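Plonda Finger Guard Kit for two-finger grippers
Replacement part and safety notice

Product status: available, with changed firmware
Page updated: June 6, 2025

What the kit is for

The Plonda kit is a set of two soft finger covers and a small force monitor. It is for arms which work on kitchen counters, in real rooms and in simulation. The monitor reads the force of the fingers and tells the arm to open when the force is too high. Many customers have bought it together with our Sisay task scenes, in which the same arm can be tried on a simulated counter before the real one is allowed to move.

We must inform all users of a fault in firmware 639. Please read this page to the end before you use the kit again.
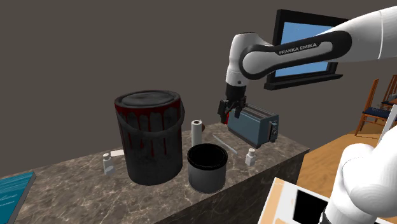 Sisay kitchen scene, rendered view. The gripper is near the toaster with open fingers.

What went wrong

In firmware 639 the monitor can lose its zero value after the arm makes a long downward move. When this occurs, the monitor believes that the fingers hold nothing, also when they are closed on an object. The limit of 50 newtons is then not applied, and the fingers continue to press until the arm's own protection stops them.

The fault was first reported by Branwen Gittins, who tests for us on a counter in her workshop. A glass jar broke between the fingers. She had no injury, but pieces fell on the floor and one cover was cut through. Trefor Beddoe repeated the move with the same firmware and found the lost zero in 8 of 83 runs. We had tested short moves only, and this was our mistake.

The simulated version of the monitor, which is part of Sisay, contains the same code and therefore the same fault. In simulation nothing breaks, and for this reason several users did not remark it. If your results from Sisay show a closed grip with zero force, please do not trust them.

Small objects close to larger ones

A second matter is less serious. When the gripper comes low between objects, the outside of a finger can touch something that the task does not concern. The monitor measures only the inner side of the fingers. It gives no alarm for a contact from outside, and a light thing can be pushed over or out of reach. A shaker on its side, as in the close view of the same scene, is a difficult object for planning, because it can roll when it is touched. Leave more free space on both sides of the fingers than you think is needed.
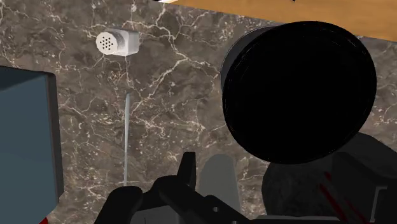
What you must do

1. Stop the arm and disconnect the monitor.
2. Look at the firmware number on the start page of the monitor. If it is 639, do not use the kit with people near the arm.
3. Install the corrected firmware from your Rerura account. The older versions are not affected, but we do not support them anymore.
4. Set the zero again with open fingers and nothing between them.
5. Make one long downward move and read the force. It must be zero before the fingers close.
6. Check both covers for cuts. A cut cover must be replaced.

If you use Sisay, download the scenes again also. It is not enough to change the firmware on the real monitor.

Covers and returns

Damaged covers are replaced without cost until the end of July. Send us the serial number and a short text about what occurred. You do not need to send back the old cover, only the monitor if it does not keep its zero after step 5.

The kit does not replace an emergency stop and was never sold as one.

Fits: Plonda mounting plate, first and second version
Does not fit: Juver narrow fingers
Contact for this notice: Eluned Kemeys, product safety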